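Setting Up the Sorting Board

Branness Shape Blocks: Home and Classroom Guide, Section 4

By the Arellano Play Desk
13/12/2020
4 min read

The leaflet in the box says the set is "ready in seconds." We doubt whoever wrote that has watched a child tip out a bag of plastic shapes. Give it a few minutes and follow the steps below.

Before you start

You need a flat board, the blocks, and a table that doesn't rock. Tavunier sells a board for this at a price we find hard to defend. Any smooth board will do if the blocks stand up on it. Our own is 19 inches on the long side, and a little more room would be welcome.

CAUTION: Keep small blocks away from children who still put things in their mouths. The age on the box is a guess about an average child, and yours may not be average.

Set-up

1. Wipe the board and let it dry.

2. Lay it on the table and press each corner. If it rocks, turn it over and try again. Felt pads are sold for this. A folded piece of cardstock has worked for us since May.

3. Tip the blocks into a tray first. Tipping them straight onto the board is quicker until you have to get under the couch.

4. Pick one rule for the first round: color or shape. The leaflet suggests both at once. We tried it and got an argument.

5. Build the first line. Keep blocks of one color next to each other, and leave a finger's width between neighbors.

6. Start the second line well away from the first. If the two are close, a younger child will treat them as one line and they will be right to.

NOTE: The lines don't have to be straight. Lunonier's activity cards show them ruled like a ledger, and we can't see what that adds. A curve is fine as long as you can tell where one color stops and the next begins.

7. Check the line before calling anyone over. Stand where the child will stand. A cylinder seen from low down can pass for a cube, and a heart with its point toward you is easy to mistake for a triangle. 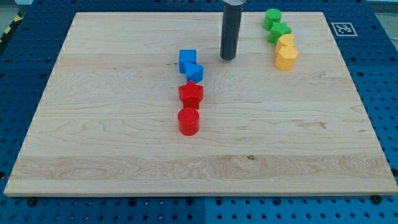

Fig. 4. Blocks set out in two lines on a wooden board. In the left-hand line, blue is at the back and red at the front.

If it goes wrong

Blocks fall over: the board isn't level. Go back to step 2.

The child sorts by something else: let them finish and ask what the rule was. It may be better than yours.

A block is missing: look in the bag, then in pockets. Replacement blocks are listed under part 167, though our order took 11 days to arrive.

Putting away is covered in Section 5.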